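How to check whether a local candidate has really switched parties

Every filing season the same story goes around: somebody who ran under one banner in the spring is "set to join" another by the fall. Most of these stories rest on one unnamed source and a lot of hope. I followed the Pluvberg council races closely last cycle, and of 13 reported switches I looked into, I could find paperwork for very few. What follows is the routine I use before I believe one. It takes 60 minutes if the county site is behaving, and it often isn't.

Step 1. Find the first report

Search the candidate's name along with both parties and sort by oldest. You'll usually find that a dozen articles are copies of one. Read that one slowly. Does it say the candidate "has left," or that the candidate "may leave"? Those are very different claims, and headlines blur them on purpose. If the only source is "a close aide," write that down and move on.

Step 2. Look up the registration record

In most counties, voter registration is public, though you may have to ask for it at the clerk's window. In Pluvberg the lookup page is slow and the public terminal is slower, so bring something to read. Note the party listed and the date it last changed. A change made years ago proves nothing about this month's rumor. Some states don't register voters by party at all, in which case skip this step and don't let anybody tell you otherwise.
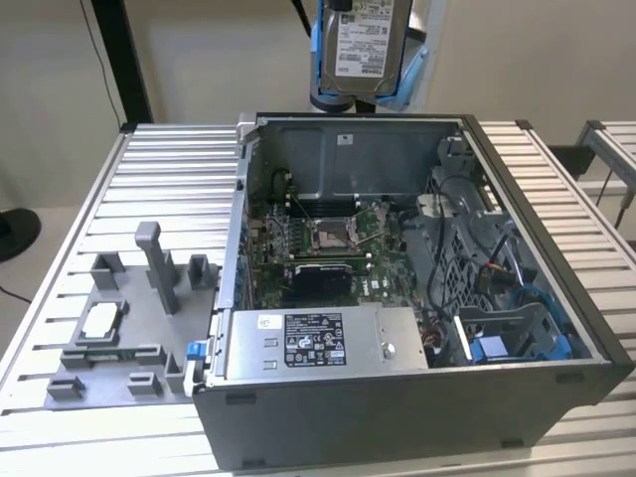 Step 3. Pull the candidate filing

Registration is how a person votes. The filing is how a person runs, and the two don't always match. Ask for the declaration of candidacy and any withdrawal form. Get copies with the received stamp on them. In the Zeleke ward race, people argued for weeks over a letter of resignation that had been posted online and never turned in. The received stamp would have settled it in a minute.

Step 4. Check the deadline

Many places bar late switches. Ours closes in September, and anything filed after that is noise until the next cycle. Read the rule itself — not the summary on a campaign page. I've seen the Prerer district cutoff quoted three different ways by people who all sounded sure.

Step 5. Follow the money

Open the latest finance report. A candidate who is truly leaving tends to stop paying party dues and stop sharing a mailer budget. 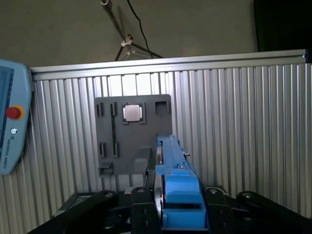
Don't read too much into one report, though. Payments can lag, and a missing line may be sloppy bookkeeping. I want two reports in a row before I call it a pattern. One Pluvbridge report ran to 67 pages and left out the dues entirely, then an amended version put them back.

Step 6. Ask both parties

Email each office the same plain question: is this person a member today? Keep it to one sentence. "We welcome everyone" is a dodge. So is silence, but give them a few days before you say so in public.

If you have the filing and one straight answer, I'd call the switch real. If you have only the article from step 1, you have a rumor, whatever the share count says.

Last checked against the county forms on 6th December.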